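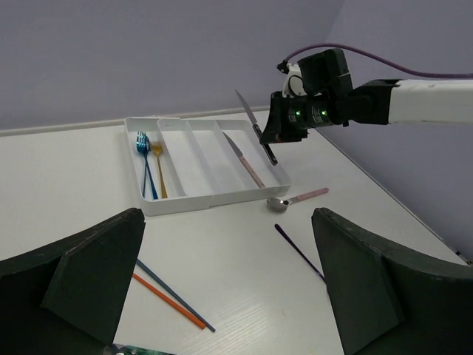
White table, pale walls, Lordale.

The Thaler paint works at Lordale opens its doors every June, and 33 of us went round in one party. The tour covers 2,000 shades, of which I could tell apart nearly 60. The mixing hall was loud and smelt of pear drops. Our guide was very firm about Panden Grey - not to be confused with Pirnent Grey, two doors down the chart. Tea was £2 and came in a third grey. Parking is free if you arrive before ten.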